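Drallardale Opens Price Watch Pages for Washers, Dryers and Dishwashers

SERNMONT, December 2025

Hi, I'm Nabil Zein, and I run Drallardale, the appliance price comparison site that started out as a spreadsheet for my sister's kitchen remodel. I get to write the press releases too, so please forgive the lack of fancy language! We have a new feature going live this month and I've been itching to talk about it.

It's called Price Watch. Pick a washer, dryer or dishwasher, and you get one page with the current price at every store we track, the delivery charge, the haul-away charge, and a chart of what the thing has cost over the past 20 weeks. We cover 147 models at launch. Stores come and go from the list, but right now we're checking 46 of them, including the small independents that usually get skipped (I love the small independents, they answer the phone).

The chart is my favorite part. A big "sale" sticker looks a lot less exciting when you can see the same machine sold for less back in September, and I say that as a guy who fell for exactly that sticker on a dryer.
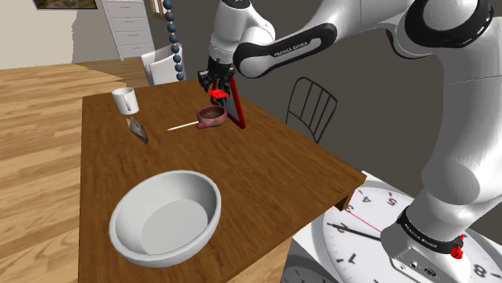

What the price includes

We had a long argument in the office over this one. Some stores show a low number and then add hoses, a power cord, stairs, and taking the old machine away. Others roll it all in. Nizar Rawashdeh, who built the new pages, wanted a single total and nothing else. I wanted every line spelled out. So we did both: the total is up top, and you tap it to open the list.

"I bought a dishwasher last year and the install kit wasn't in the box," Nizar told me when I asked him for a quote. "I drove back to the store twice. I'd like other people to drive zero times."

Prices are refreshed every morning. If a store changes one in the afternoon, our page may lag until the next day, so please check the store's own page before you pay. Out-of-stock models stay listed, but they drop to the bottom and turn gray.

You can also set an alert. Type in the most you want to spend, leave us an email address, and we'll write when a store gets there. You can have 10 alerts going at once. We don't send anything else to that address, and there's a link in each message to shut it off. 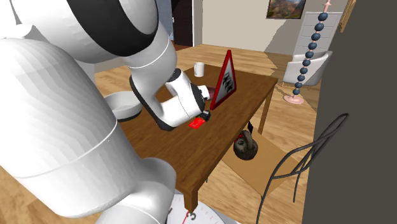
Alerts work by ZIP code too, and that matters more than I expected, with delivery on a stacked laundry pair varying so much from one town to the next. Put yours in and the totals adjust.

How we make money

When you click through to some stores and buy, they pay us a small fee. It doesn't change your price and it doesn't move a store up the list. Moussa, our partner for delivery quotes, and Clidon, which supplies the manuals and dimension sheets, are both paid by us.

Refrigerators and ranges come next. I don't have a date yet, and Nizar has asked me very nicely to stop making them up.

Price Watch is free and you don't need an account to browse. Reporters who want a walkthrough, or store owners who'd like to be listed, can reach me through the press link at the bottom of the Drallardale home page. Put "Price Watch" in the subject line and it comes straight to me.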